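Old printers are still the weak spot in the office network

Most companies now patch their laptops on a schedule. The printer in the hallway is another matter.
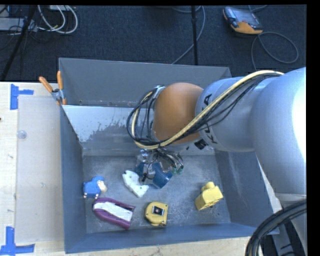 Tamer Karaki spent most of July going through the network of a mid-sized accounting firm in Drindbridge, and he began where he always begins, with a list of everything that has an address. The firm's own records showed laptops, two servers and a handful of phones. His scan brought back a good deal more, including 36 printers and scanners, most of them running software that had never been updated after the day they were installed.

"The staff had done everything they were asked to do," Karaki says. "Their laptops were current. They used a password manager. Then you open the settings page of the printer outside the partners' office and it lets you in as admin with no password at all."

A modern office printer is a small computer with a hard drive, a web server and, in many cases, a stored login for the company's email or file server. It needs that login so people can scan a contract and have it land in the right folder. When the printer is left with its factory settings, anyone who reaches its settings page may be able to change where those scans go, or point the stored login at a machine they control and collect it.

Karaki works for Lumanlan, a security company with a small staff that mostly takes on clients too large to ignore the problem and too small to hire their own people. He keeps a spreadsheet of what he finds. In the Drindbridge job, 30 of the devices still had the default password or none. Two of the scanners were saving copies of every page to an internal drive, and had been doing so for years.

None of this led to a break-in, as far as the firm can tell. Its logs did not go back far enough to say more than that.

The fix took Karaki and the firm's office manager most of a week. They changed the passwords first, then downloaded the latest firmware for each model and installed it one device at a time, starting with the ones closest to payroll. Four models were so old that the maker no longer offered updates. Those were unplugged from the network and are now used over a USB cable, which has annoyed the people who sit near them.

After that came the network itself. Printers were moved to their own segment, where they can receive jobs and send scans to one server and do very little else. Karaki likes this step best, partly for the reason that it keeps working when everybody has forgotten about it.

Larger organizations run into the same thing on a different scale. Tendosport, a sporting goods retailer with stores in several states, had more than 1000 label printers in its stockrooms when it started an inventory last year. The company had bought them in batches over a long period, and each batch came with its own setup. Its IT department ended up using Vukumden, a device management tool, to push out new settings overnight. The first attempt changed the paper size on every label printer in one region, and stores spent Monday morning reprinting shelf tags. The second attempt went through.

For a small office without a tool like that, a browser is enough to get started. Print a configuration page from the printer's menu and look for the IP address. Type it into the address bar of a computer on the same network. If the settings page opens without asking for anything, set an admin password. Look for a firmware or update section and compare the version there with the one on the maker's support page. Turn off any services you don't use – FTP and Telnet are common ones on older models – and check that the address book has no entries you can't explain.

Leased machines need a phone call as well. Ask the leasing company who installs updates, how often, and what happens to the hard drive when the contract ends. Karaki says the answer to the first question is often that the customer does, and the customer often hears it for the first time on that call.

The Drindbridge firm now checks its printers every quarter, on the same day it replaces the toner.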